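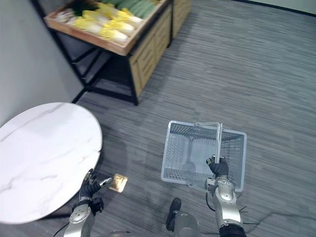
What the money is actually going on

Quick one, kettle's on. Meant to write this up in August and didn't.

So, the budget. The arms and hands swallow most of it, everyone knows that going in. What I want to get down is the rest, the bits I had lumped together on one line called "sundries" (never do this). Fidelina Lozano does the books for us at Pemumska and she sent that line back with a single question mark next to it. Fair enough.

The job is basket carrying. Pick up a shopping basket, get it to the table, put it down, pick it up again. Sounds like nothing. It's the handle. Thin metal, and it swings. I'd priced the whole year on grabbing boxes, and a box stays where you left it.

Things I underbudgeted, in no order:

Gloves. We run black ones over both hands and I had put down one spare pair. One! Order is now 7 pairs. Cheap, but the shipping to us isn't, so get them all in one go.

Cables. Same story. The ones that loop down the forearms are on my list as a consumable now. Had them under "hardware, one-off" before, which was optimistic.

Baskets. Plain grey plastic, holes all over, wire handle. Quote from Storville was for 34 of them, minimum order. I do not need 34 baskets. Eliécer Ticona reckons we split the carton with the Driltside lot and he's probaly right. Waiting to hear.

Produce. Napa cabbage, capsicums, cucumbers, the greens. Real veg or fake veg was a two-week argument by email. Real goes off, fake costs a bomb up front and the good stuff has a lead time. I've put in $80 a week for veg and we'll look at it again when the next lot of funding lands.

Furniture. Here's where I got it right for once. The round table and the veg stand came in under what I'd set aside. Wood and black metal stand, shallow tray on top, cupboard part underneath. Colour of the table I'd change if I was doing it again, I'd want a second top in something dark and dull so we could swap them over. White marble look is lovely in a kitchen. Anyway.
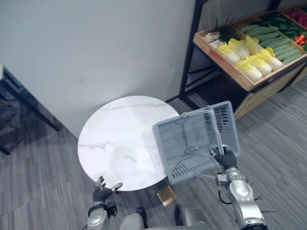
Next year's list

Still a draft, don't hold me to it.

Second set of hands, or at least one spare right. The right does the basket so that's the one I'd buy first. Apaza will quote on a single hand but you pay for it, a pair comes out 33 percent cheaper per hand. Annoying. Fidelina wants the pair, I want the money for other things.

Another table, different height. A square one too if there's room, there might not be.

Service contract. Haven't had one. Want one. The quote covers parts but not labour, or labour but not parts, I've read it twice and I need to ring them.

Carpet stays. Eliécer wants lino in half the room and I've told him to put a number on it and then we'll talk.

Contingency: I had none this year. Putting in a proper line, with a name that isn't sundries.

If anyone has bought baskets in small lots, with the wire handle and not the plastic one, please leave a comment with where. Have to go, the call with Driltside is at 2 and I havent opened the spreadsheet.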